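Imprimir | Enviar por correo electrónico

Lo que medimos cuando decimos que el planificador «funciona»
Informe de proyecto, asignatura de Software para Robótica
Autora: Souad Ezzat
Entregado: 2024-10-09

El encargo era sencillo de enunciar: tomar Keda, el planificador de movimientos para dos brazos que usa el grupo, sustituir su módulo de percepción por Sowah y comprobar si la combinación recoge y apila vajilla de plástico mejor que la anterior. La memoria de partida, la que nos pasaron en enero, hablaba de una mejora «clara». Empecé el trabajo creyéndomelo y lo termino con bastantes dudas, que intento ordenar aquí.

1. Qué hace cada pieza

Sowah recibe la imagen de color y la profundidad y devuelve, para cada objeto, una máscara, una pose y un valor de confianza. Keda toma esas poses, decide qué brazo va a cada objeto y calcula las dos trayectorias a la vez para que no choquen. Entre ambos hay una capa de mensajes que escribí yo, con menos de lo que hubiera querido de pruebas automáticas. El registro de cada ensayo lo guarda Hondatico, la herramienta de trazas del laboratorio, que es lenta pero no pierde nada.

La memoria de partida trataba los dos módulos como un bloque. Si el plato acababa en la pila, éxito; si no, fallo. Con ese criterio es imposible saber si una mejora viene de ver mejor o de moverse mejor, y sospecho que por eso el texto no lo aclara en ningún sitio.

2. Método

Hice 119 ensayos con la misma configuración de software, sin tocar parámetros entre uno y otro. Cada ensayo empieza con los platos ya en la mesa y los dos brazos en reposo, y termina cuando Keda declara la tarea acabada o abandona. En lugar de una sola casilla anoté cuatro fases: detección, asignación de brazo, trayectoria y agarre. Una fase solo se evalúa si la anterior salió bien.

También guardé el valor de confianza de Sowah en el momento de la decisión. Me parecía un dato menor y ha sido el más útil.

3. Resultados

De los 119 ensayos, 20 no llegaron al agarre. De esos, 11 se perdieron en la detección y 2 en la asignación de brazo. El resto fueron trayectorias que Keda calculó y luego rechazó él mismo por distancia mínima entre codos, lo cual me parece un comportamiento correcto aunque cuente como fallo.

Hasta aquí, alguien podría decir que la mejora existe. Yo no lo diría todavía. La versión anterior nunca se midió por fases, así que no hay con qué comparar, y su cifra global se obtuvo con vajilla opaca. Repetir aquellos ensayos con el módulo viejo era lo primero que había que hacer y no lo hice: el código ya no compila con las bibliotecas instaladas en el laboratorio, y dediqué a intentarlo más días de los que admite el calendario.

4. El problema de los platos translúcidos

Los fallos de detección no están repartidos al azar. Se concentran en los platos de plástico translúcido, y dentro de ellos en la zona central. El borde se segmenta bien casi siempre, tiene mucho contraste. El fondo deja ver la mesa, y además refleja lo que hay detrás, de modo que Sowah encuentra texturas que no pertenecen al plato. En las trazas aparecen dos errores típicos: la máscara se queda en un anillo, o bien el pozo interior se etiqueta como un segundo objeto más pequeño.
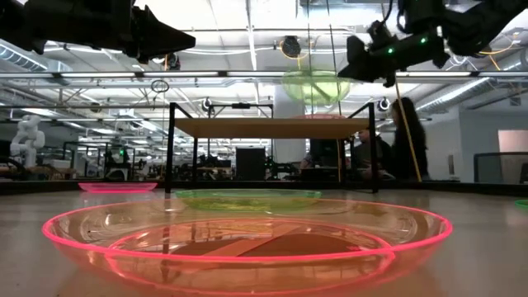 El segundo error es el que más me preocupa, porque Sowah lo comete con una confianza alta. Un umbral no lo filtra. En la documentación se recomienda descartar las detecciones por debajo de cierto valor y se da por hecho que las demás son buenas; en mis registros la confianza separa mal los aciertos de los fallos cuando el material deja pasar la luz. Keda, por su parte, se fía. Recibe dos objetos donde hay uno, asigna un brazo a cada uno y luego gasta su tiempo de cálculo en evitar una colisión entre dos agarres del mismo plato.

Probé un parche en la capa de mensajes: si una máscara está contenida por completo en otra y comparten centro, se fusionan. Sobre las trazas guardadas elimina los duplicados que revisé. No lo he probado con los brazos en marcha y no quiero venderlo como solución. Un plato pequeño puesto dentro de uno grande cumple exactamente la misma condición, y apilar platos es la tarea – el parche rompería el caso que más nos interesa.

5. Lo que no puedo afirmar

No puedo afirmar que Sowah sea mejor que el módulo viejo. Tampoco que Keda planifique peor o mejor con él, porque las trayectorias dependen de las poses que recibe y nunca le di poses perfectas para separar las dos cosas. Ese ensayo, con marcadores en los platos, debería ir antes que cualquier ajuste de la red.

Tampoco sé cuánto pesa la iluminación. Todas las pruebas se hicieron en la misma sala y con las luces del techo encendidas. El equipo de Rarnelcombe publica sus cifras con luz controlada y fondo mate, y en su texto la palabra «robusto» sale demasiadas veces para mi gusto.

6. Trabajo pendiente

– Registrar la profundidad en bruto junto a la máscara. Ahora se descarta tras el filtro.
– Pruebas unitarias para la fusión de máscaras, incluido el caso de platos apilados.
– Ensayos con poses dadas por marcadores.
– Recuperar el módulo viejo en un contenedor con sus bibliotecas originales, o retirar la comparación de la memoria.

Imprimir | Enviar por correo electrónico

Comentarios (3)

lector_mates
¿Las trazas de Hondatico se pueden descargar? Me gustaría ver la distribución de la confianza, no solo que «separa mal».

Souad Ezzat
Están en el servidor del curso, carpeta de entregas. La gráfica la quité por espacio y fue mala idea, la subo esta semana.

p_iriarte
Para lo de los platos apilados, ¿has mirado usar la altura del borde? Con dos platos debería haber dos bordes a distinta cota. Con la profundidad que da el plástico translúcido igual no llega, pero por probar.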